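Subject: Re: [hands-list] Left thumb stops answering partway through a run
Date: Thu 23 October

Themba Ngubane wrote:

> Same fault again on our left hand. Thumb goes quiet in the middle of a run, the fingers carry on as if all is well, and the log shows no error at all. We swapped the thumb motor in September and it made no difference. Has anyone found the cause? I'd rather not buy a second motor.

Themba, please don't buy the motor! We had exactly this and I think we've got it, and it's a lovely little fault once you see it.

Our job is moving a small cake onto a plate, over and over, with the Govov hands and the Tositz controller. We got to run 162 with no trouble, then the left thumb stopped closing. The fingers squeezed, the thumb stayed put, and the cake went on the floor. Restart, five good runs, same again.

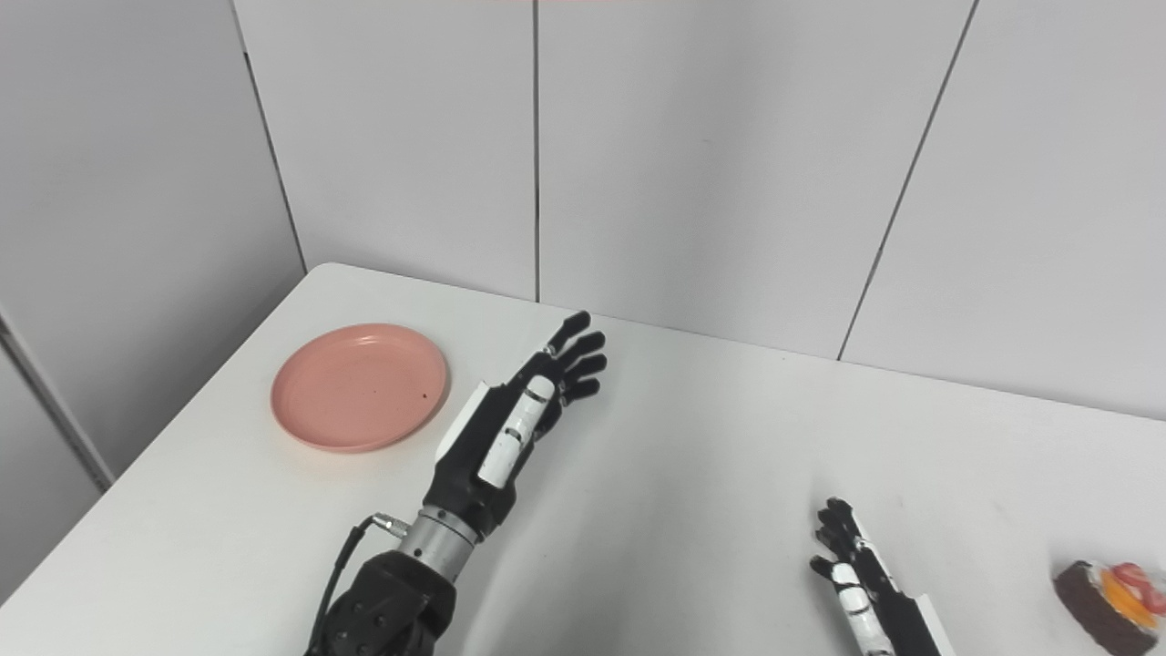 I spent two days in the grip settings, which was a waste, though I did learn a lot about the filter. Then Joubert suggested logging the supply voltage at the hand every time the wrist turned. Beautiful plot! Every time the wrist rolled all the way out, the voltage dipped for a moment. The finger boards ride through it. The thumb board resets, comes back up without its enable flag, and the controller never asks again. So no error in the log.

The dip came from the cable. Ours was tied too short, and a full roll tugged on the plug. I gave it more slack and clamped it further down the forearm, and we've done over 500 runs since without one dropout.

Two things to try on yours:

- Power off, then wiggle the plug gently with a meter on it. Ours jumped all over the place.
- Have the controller check the thumb's enable flag before every grip and stop the arm if it's missing. I'd do this even if your cable is fine - a hand that thinks it's holding something is no fun near people.

The Vatley script for the flag check is short and I'm happy to post it. I'm aiming for 1,000 clean runs before I call this closed. What does your plot look like at full roll?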